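4 min read · 11 shares · 3 comments

Section 6. Cable dress, homing and first cloth run (two-arm bench cell)

Read this section before you power the arms, even if the quick card from Uston told you that you could skip it. The quick card says the cell is ready to run out of the crate. We have set up 14 of them and have yet to see one that was. Most of what goes wrong in the first week goes wrong in the cable, and the card gives the cable a single line.

You will need the hex key set, a roll of hook-and-loop tie, a flashlight and a square of plain cloth you don't care about. Leave the Dreven calibration plate in its bag for now. It is a nice plate, but it measures nothing you need until the arms are homed.

6.1 Before power

1. Switch off at the wall. The soft stop on the screen holds the joints still but leaves the motors live, whatever the label next to it suggests.

2. Look into both mounting slots in the front ledge with the flashlight. The motor leads should lie flat and clear of the base. Tuck in any that stand up.

3. Check the base screws on each arm, then the screws along the upper links. The factory puts a paint mark on the heads to show they were torqued. Treat the mark as decoration and put a key on every one.

4. Move each arm by hand through its full reach. Go slowly. You are feeling for a notch or a gritty spot, and a tight spot near the elbow usually means the cable is pulling.

CAUTION: With power off the arms will drop. Keep a hand under the upper link until it is resting on something.

6.2 Dressing the cable

5. Start at the left base and work toward the right. Leave a loop at each base so the first joint can turn without dragging.

6. Tie the cable to the upper links, never across a joint. If a tie has to go near a joint, leave it loose enough to slide a finger under.

7. Between the two arms, leave more slack than looks sensible. The vendor drawing shows a neat straight run. The drawing was made with the arms parked, and a neat run will pull tight the first time they both reach out.

8. Repeat step 4 with the cable in place. If anything tugs, go back to step 5.

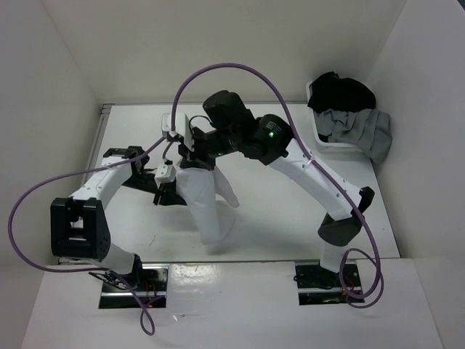 Slack is the part people argue with us about, usually after reading the McAlister bench notes, which call for the shortest cable that will reach. Short is fine for one arm bolted down by itself. With two arms sharing a piece of cloth, the wrists come together over the middle of the table while the elbows stay wide, and the cable has to follow both. The purple one goes up in a high arch over the center and comes down along the right arm into a loop beside its mounting slot, and we would take that over a tidy run any day. It looks like a mistake. Leave it alone, but check that the arch stays above the cloth at every point in the motion.

6.3 Homing

9. Clear the middle of the table. Power on, and wait for the joint lights before touching the screen.

10. Home the left arm first, then the right. The software offers to home both together. Decline.

11. If the screen reports fault 152, power down and reseat the wrist connector. The help text blames the motor. We have not yet replaced a motor for this fault.

NOTE: A green light tells you a joint has power. It does not tell you that the joint knows where it is. Compare the pose on the screen with the arm in front of you.

6.4 First cloth run

12. Set speed to the lowest step. Lay the cloth flat and load the two-hand lift.

13. Run one lift with your hand on the stop. Watch the cable the whole time and let the cloth take care of itself.

14. Run 600 cycles at low speed before raising it. Fosano's service sheet accepts far fewer, but a badly placed tie can take a long while to work loose.

15. Power off and repeat step 4 one last time. Look for shiny spots on the cable jacket and move any tie that sits next to one.

Record the tie positions in the cell log. You will want them the next time a wrist comes off.

3 comments

benchrat: Homed both together like the screen says. Wrists met in the middle. Wish I'd read step 10.

k_loops: Does the slack advice hold with the longer upper links? We're swapping ours in October.

 Reply from the authors: Yes, leave more. Redo steps 5 to 8 from scratch.

tablefour: 600 cycles seems like a lot to sit through. Tie slipped at cycle 11 so I guess I didn't have to.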